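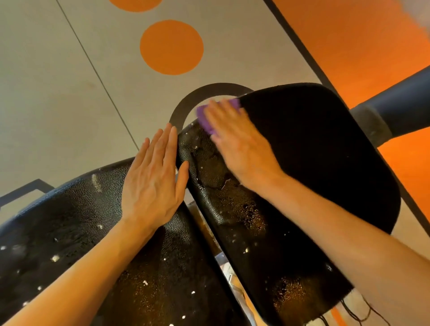
Drorkcombe Makers' Club, Furniture Care Team

Section 4: Cleaning Pebbled Black Stool Seats

Welcome to the most satisfying job in the whole guide! A black seat with a leather-like grain can look tired and dusty and still have plenty of life in it, and a cloth with a bit of patience will tell you which kind you've got. The steps below are the ones we use on the stools at our Atby workshop, and they work just as well on a kitchen stool at home.

Read the whole section once before you wet anything. It's short.

4.1 What you need

Two soft cloths, one for washing and one for drying (any color you like, as long as they don't shed)
A bowl of lukewarm water with a small squirt of dish soap
A second bowl of plain water
A soft brush, such as an old baby hairbrush
A handheld vacuum, if you have one
An old towel for the floor

CAUTION: Don't use bleach, nail polish remover or scouring powder on a coated seat. Any of them can dull the finish, and there's no bringing it back.

4.2 Before you start

1. Spread the towel and set the stool where you can reach the seat without leaning. If you're doing a pair, put them close together so you can go straight from one pad to the next.

2. Check that the seat doesn't wobble. If it does, go to Section 6 and tighten it first.

3. Look over the edges. Loose threads should be trimmed with small scissors. Never pull them! One tug can open a whole seam.

4. Pick off hairs and fibers, then brush or vacuum away crumbs and flakes. Work the brush along the grain and into the seams, where all the good stuff hides. Dry dirt comes away so much more easily than wet dirt, and skipping this step just gives you a gray paste.

NOTE: If white flakes keep coming however much you brush, stop and look closely at the coating. It may be breaking up, and in that case wiping should be very light.

4.3 Washing the seat

1. Dip the cloth in the soapy water and wring it hard. It should feel damp and no more.

2. Lay your free hand flat on the seat to keep it steady. Keep the fingers together near a seam so you don't catch a nail in it.

3. Start at the top edge and wipe down in short, overlapping strokes. Go gently over the rounded corners, where the covering is stretched tightest.

4. Turn the cloth to a clean side often. Bunch it up loosely in your hand and you'll find you have lots of fresh faces to use before it needs a rinse.
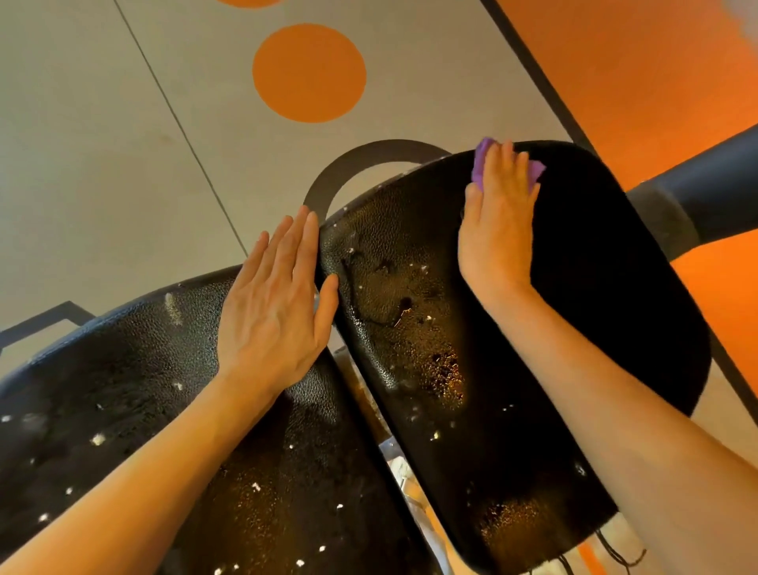 After trying these steps at home, Tilahun wrote to say that the brown smears only shifted once the damp cloth had been left lying on them for a minute, and that a second bowl of soapy water was worth the walk to the sink. We've tried it since and agree completely, so it's now step 5.

5. For sticky or brownish patches, lay the damp cloth over the spot, wait one minute, then wipe toward the middle of the patch. Change the water as soon as it turns cloudy.

6. Wipe the whole seat again with plain water. Soap left in the grain dries to a haze and grabs dust the very next day.

CAUTION: Don't let liquid pool on the seat or run into a seam. Foam padding holds water for days. Blot up puddles right away with the dry cloth, pressing straight down.

4.4 Fuzzy or felt-like areas

Some seats have a matte, fabric-like surface next to the shiny one. Keep the wet cloth off it. Vacuum it, then dab any marks with a barely damp corner and let it air dry. Rubbing makes it pill.

4.5 Drying

1. Pat the seat with the dry cloth, then buff in small circles. This is the fun part, when the grain starts to catch the light again!

2. Leave the stool in a warm room, away from heaters and direct sun, for at least 70 minutes before anyone sits on it.

3. Run a finger along each seam. If it feels damp, give it longer.

For torn seams and split corners, see the Dutthorpe patch kit instructions in Section 7.

Section last revised 13th May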